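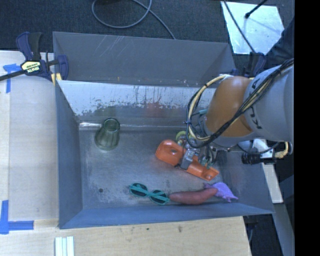

The gray bin on the light wood table: green cup, teal sunglasses, purple plush, the orange thing.

Buso open day, Furville, July. Notes typed up on the train so excuse the state of them.

Left late, parked badly, walked in at ten past one with a coffee I wasn't supposed to have. Buso is in the old Hubmann building, behind the tire place. No sign from the road. There's a sign once you're at the door, which is nice but too late. Dirk De Graaf was on the door giving out stickers and took my coffee off me. Fair enough.

For anyone new to the Mumside page, Buso takes in toys and kitchen plastics from schools and households, sorts them, washes them, sends them back out. That's the short version. The long version is on a poster in the hallway and I read maybe half.

First room is intake. Loud, and smells like a swimming pool locker. Shelves up to the ceiling, crates with handwritten labels, some of them very specific (LIDS NO POTS). Big chalkboard with 3936 on it, the running total of items for the year. Rowena Estrella showed us round this part, fast, she had another group waiting and kept walking backwards while talking. I asked what gets thrown out most. Puzzles. Missing peices, every time.

Then the table with the gray bin, where I stayed longer than I meant to. My kind of mix. A see-through green plastic cup standing up near the back. Toy sunglasses, teal, round dark lenses with bands across them, exactly the sort my niece would refuse to take off at dinner. A little lavender plush with floppy bits, ears or arms, couldn't tell you, shoved in the corner up against a long reddish-brown thing. I said sweet potato. The man next to me said sausage. We did not settle it.

And an orange block, flat, one round hole at one end and a smaller one at the other. No idea. My guess is part of a building set. Somebody else said bottle opener, which, no. If you know, put it in the comments.

The bin itself has seen some life. Scuffs all over the floor of it, dark drip marks down the inside, reddish-brown stuff along the bottom of one side. I like that more than a showroom bin to be fair. Sloped sides too, want one for the car.

Wash room next, only from the doorway. Wet floor, no visitors past the yellow line. Lesego Mokgethi talked us through it from the other side of the line, shouting over the machines. Plush goes separate from hard plastic. Anything with batteries gets opened up first. Wood never gets soaked, just wiped. I wrote down a temperature and now can't read it.

Repair bench was the best bit for the kids. Four stools, four kids at a time, long line. Jennylyn Belmonte was doing doll hair with a dog comb and fabric softener and I have never seen a crowd so quiet. She did a horse's tail as well. Over 100 people through by then, according to Dirk, and it felt like most of them were at that bench.

Shop at the end, obviously. Priced by the bag. I got a stacking ring set, a colander and a tractor with three wheels which I'm told is fixable. Cash only!! Nearest machine is at the gas station, ten minutes on foot, uphill coming back.

Food: one table, samosas, gone by two. Divya Naidu had made them and was already packing up the trays when I got there. She let me have a broken one. Very good.

Grumbles. Bathrooms are up a flight of stairs and there's no elevator, so strollers stay down in the hall. Hall gets jammed. The tour groups cross over each other in intake and you lose half of what's being said. Would of liked more time at the tables and less hallway.

Would go again, earlier, with cash and a bigger bag. They take drop offs at the side door till 4 in the afternoon, ring twice. Bag up small stuff seperately and tape the lids on anything with a lid. No car seats, no helmets.

More photos when I find my cable.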